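The clean desk and other articles of faith

Every few years the people who run offices fall in love with an empty surface. I have lived through it 4 times now, at three employers, and I am no closer to believing in it than I was the first time.

The latest round reached us by way of Prunness, the consultants who were hired last November to look at how we use our floor in the Erurville building. Their report runs to 40 pages. I read it all, which I suspect puts me in select company. The main finding is that we keep too much stuff, that the stuff is costing us focus, and that a shared, cleared, unassigned desk will give the focus back. The evidence for the last part takes up half a page, and most of the half page is a quote from somebody at another client of theirs.

I don't doubt that a bare table looks good. Pale timber, a bit of light across it, no cups, no cables. Anyone would want to sit down there. But wanting to sit down somewhere and getting work done there are different things, and I would like to see the link shown before we reorganize a whole floor on the strength of it. 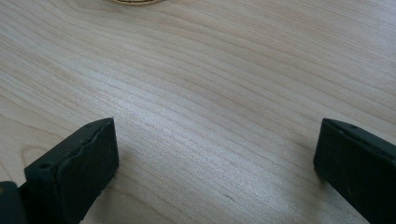
Zoila Condori wrote back to my first draft of this to say I was being unfair, and that she had moved desks twice under the old system and each time spent a full morning shifting boxes she never opened again. If the new rule did nothing except make people throw out their boxes, she said, it would have paid for itself.

Fair enough. I have boxes too. I would still point out that throwing out boxes is a one-day job. You can book a skip, buy everyone lunch and be done with it. It doesn't call for an app to reserve your chair, or a locker the width of a loaf of bread, or the little laminated card asking whether I have "reset my space" before I go home.

What bothers me is how the argument has shifted while we were having it. At the start it was cost. The lease at Erurville was dear and we had more desks than bodies on most days. That is a plain reason, and I would have grumbled and gone along with it. Then somebody decided that cost was a poor thing to put in front of staff, and it became about wellbeing, and after that about "neighbourly behaviour", and by the time it reached my inbox it was about creativity. A policy that changes its reasons that often usually had its mind made up before any of them.

I am told the trial at the Akora office went well. I asked what "well" meant and was sent a survey. The survey asked people whether they agreed that a tidy workplace is more pleasant. Most of them did. I would have agreed too, and I would have gone on disliking the system, and there was no box for that.

Llinos Foulkes worked through the Akora trial and was kind enough to talk to me over the phone. Her view was milder than mine. She liked the quiet end of the floor and didn't miss her drawer. What she did miss was knowing where people were. Under the old layout, if you had a question about a contract, you walked over to the contracts corner. Under the new one you sent a message and waited, or you wandered around looking for the right haircut. None of that shows up as clutter, so none of it was counted. She has ended up getting in early to grab the same seat every day, and so have most of the others. They have rebuilt assigned seating by stealth, with worse sleep.

There is also the matter of what the mess is for. My old desk had a tray of half-finished jobs on it, and the tray was my memory. I could see what was late by how deep it sat in the pile. The same jobs now live in a folder on a shared drive, where every one of them looks exactly as urgent as the rest.
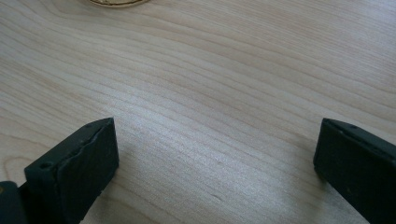
Records and Correspondence Team - Staff Pages

I should say what I would accept, since Kevin Londoño has asked me to be constructive. Keep the shared desks for people who are in 2 days a week or fewer. Most of them don't mind, and a few like it. Give everyone else a fixed spot and let them keep a tray, a plant and a photo. Put the contracts people back together. Drop the app. If the floor still doesn't fit, then tell us it is about the rent and show us the numbers.

And run the trial again with a question somebody might answer no to. Ask how long it took to find a colleague. Ask what time people are turning up and why. If the answers come back rosy I will eat my words, at whatever desk I have been able to book that morning.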